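Bench Things: A Gallery of Small Lab Kit
Page 3: Racks, stands and things that hold tubes

I have been putting these gallery pages together since April and the tube rack page is the one people kept asking for, which puzzled me. A rack is a block with holes in it. I was ready to give it a paragraph and move on to bottles. Then the letters came, most of them from people convinced that the rack they bought has changed their working life, and I thought I had better look at the claims properly.

My view has not shifted very far. A good rack stands still, takes the tube you own and lets you read the label. Anything past that is sales talk until someone shows me otherwise. The entries below without a picture are kept from the old version of this page, as readers still write in about them.

The Nileck folding rack
Sold as a space saver. Folded flat it does go in a drawer, I grant that. Unfolded, mine rocked on a bench that a spirit level says is fine. The maker's leaflet claims it will "adapt to any surface". It did not adapt to mine. I sent it back and was charged the postage.

The Stostwood block
A solid wooden block with drilled holes, and very handsome. It is also heavy, it stains, and you cannot see any of the liquid below the rim, so you end up lifting every tube to find out how much is left. People give these as leaving presents. I suspect that is the right use for them.

The Ofori wire rack
Coated wire, the sort many of us learned on. The coating goes at the corners first and then the rust starts. The catalogue promises 200 washes. I stopped keeping a tally long before that and so, I imagine, did the catalogue. Still, you can see the whole tube from any side, and I would take one over the wooden block any day.

The Podimex stacking system
Five trays that clip on top of each other. I have never met anyone who stacks all five. Two is sensible. At three you are already moving the top trays every time you want something from the bottom, and then the clips start to give. Aurelio Urquijo wrote to tell me I was using the clips the wrong way round. I tried them his way. They gave a little later.

The plain plastic two-tier
No name to defend, which may be why I trust it more. There is a tier of round holes at the top and another beneath to keep the tube from leaning. It is the pattern you find in school prep rooms and in the backs of cupboards, and it seldom gets a mention in the glossy pages. My one complaint is with the holes, which are cut to suit an average tube that I have yet to come across. Narrow tubes lean. Fat ones jam, and then you pull the rack off the bench along with them. 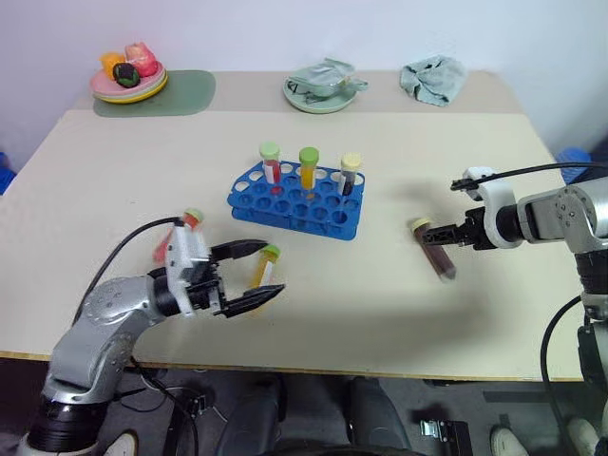
Blue two-tier rack, set at a slant on a cream tabletop. Three capped tubes upright in the back row, the outer two with white labels.

Cap colours deserve a grumble of their own. Green, light green and pale yellow look distinct enough when you open the box. Put them under a tired strip light and ask a colleague to pass you "the light one" and see what you get. Some suppliers talk about colour coding as though it did the work of a label. I don't believe it does. Write on the label, in pencil or a pen that survives a wipe, and treat the cap as decoration.

I am also doubtful about the advice, repeated in nearly every beginner's handout, to fill a rack from the front left and work along. Fill the back row first, if you ask me. Your sleeve then has nothing to catch on as you reach over. I have had 5 letters telling me this is wrong and none of them gave an argument, only the handout.

Tubes lying about outside the rack are another matter, and there I side with the handouts. A capped tube with a round bottom will roll if you let it. The makers of non-roll caps say theirs won't. Mine rolled more slowly.

Next page: bottles and droppers. If you have a rack that you think would change my mind, send a picture and tell me how long you have had it. Anything bought this month doesn't count, and please leave out the leaflet.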